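로봇은 어떻게 장보기를 배울까요?
어린이 과학 해설 | 놀렐 연구소(Nollell) 어린이 자료실
2018년 1월 15일

여러분은 가게에서 토마토를 골라 바구니에 담아 본 적이 있습니까? 사람에게는 어렵지 않은 일입니다. 그러나 로봇에게는 배울 것이 아주 많은 일입니다. 놀렐 연구소에서는 로봇 ‘주노(Zuno)’에게 채소 담기를 가르치는 연구를 하고 있습니다. 이 글에서는 그 방법과 지금까지의 결과를 소개합니다.

보고 따라 하는 공부

예전에는 로봇에게 일을 시킬 때 사람이 움직임을 하나하나 글로 적어 주었습니다. “팔을 앞으로 뻗어라, 손가락을 오므려라.” 하는 식입니다. 물건이 언제나 같은 자리에 있는 공장에서는 이 방법이 잘 통합니다. 하지만 가게의 채소는 모양도 크기도 제각각이고, 손님이 하나를 집어 가면 옆의 것이 굴러 내려오기도 합니다.

그래서 연구진은 ‘모방 학습’이라는 방법을 골랐습니다. 모방은 따라 한다는 뜻입니다. 먼저 사람이 로봇의 팔을 조종하여 채소를 집고 바구니에 담습니다. 이때 로봇의 눈에 해당하는 카메라가 본 것과 팔 관절이 움직인 각도가 함께 기록됩니다. 이렇게 한 번 해 보인 것을 ‘시범’이라고 합니다. 주노를 가르치는 데에는 시범 2486개가 쓰였습니다.

컴퓨터는 시범을 되풀이하여 살펴보면서 ‘이런 모습이 보일 때에는 팔을 이렇게 움직인다’는 관계를 찾아냅니다. 자전거를 배울 때 여러 번 타 보면서 몸이 균형을 익히는 것과 조금 비슷합니다.

두 손을 함께 쓰는 일

연구에서 가장 까다로운 부분은 바구니였습니다. 감자나 당근은 한 손으로도 집을 수 있지만, 손잡이가 두 개인 바구니를 들려면 양손이 서로 맞추어 움직여야 합니다. 한쪽 손이 먼저 올라가면 바구니가 기울고 안에 든 채소가 쏠립니다. 또 손잡이를 너무 세게 쥐면 바구니가 휘고, 너무 약하게 쥐면 미끄러집니다.

연구진은 이 문제를 풀기 위하여 두 팔을 따로 가르치지 않고 하나의 몸으로 가르쳤습니다. 왼팔이 다음에 어디로 갈지를 정할 때 오른팔의 위치도 함께 계산하는 것입니다. 이 방법에는 ‘비아르나손(Bjarnason) 방식’이라는 이름이 붙어 있습니다.

결과는 어떠했을까요?

연구진은 지난해 7월에 ‘멀럼(Mullum)’이라는 연습용 채소 가게에서 시험을 하였습니다. 바구니 들기를 70번 시켰더니 주노는 49번 성공하였습니다. 열 번에 일곱 번꼴입니다. 실패한 경우에는 손잡이 하나를 놓친 일이 가장 많았습니다. 잎이 달린 채소가 손잡이를 가리면 로봇이 손잡이의 위치를 잘못 짐작하기 때문입니다.

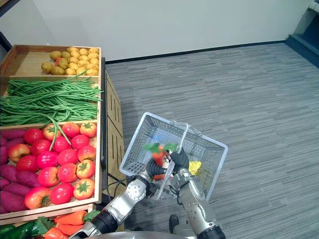

그러면 사람이 옆에서 계속 도와주어야 하는 것 아닌가요? 손잡이를 놓칠 때마다 다시 쥐여 주면 로봇은 혼자 하는 법을 못 배울 것 같아요. — 자료실 독자

좋은 질문입니다. 시험을 할 때에는 사람이 손을 대지 않습니다. 다만 시험이 끝난 뒤에는 실패한 상황을 다시 꾸며 놓고, 놓친 손잡이를 고쳐 쥐는 시범을 새로 보여 줍니다. 이 시범이 더해지면 로봇은 잘못되었을 때 바로잡는 방법도 배우게 됩니다.

다음 연구에서는 바구니의 무게를 바꾸어 가며 같은 시험을 할 예정입니다.

낱말 풀이
관절: 팔이 구부러지거나 돌아가는 부분
모방 학습: 시범을 보고 따라 하며 배우는 방법
시범: 일을 하는 모습을 처음부터 끝까지 한 번 해 보인 기록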